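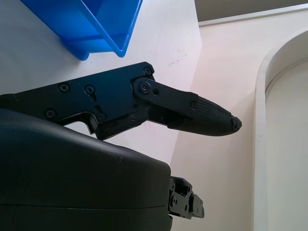 Home | Notebook | Rigs | Archive
2 min read · 3 comments · 0 shares

2025-11-17

Wrist view check, blue bin task. Csenge Szilágyi wants 2,000 episodes before we retrain. We have 806, and I doubt the rest will help if they look like these.

Fingertip pad is worn and roughened at the tip. Was it like that in September? No note. Asked Asabe Jibrin, no answer yet.

Housing eats the lower left of every wrist view, bin only shows in the corner – the policy may be learning the white table and not much else. Minia says the crop fixes this. Show me.

Pulled 126 episodes to relabel by hand. Not swapping the pad until they're done.

3 comments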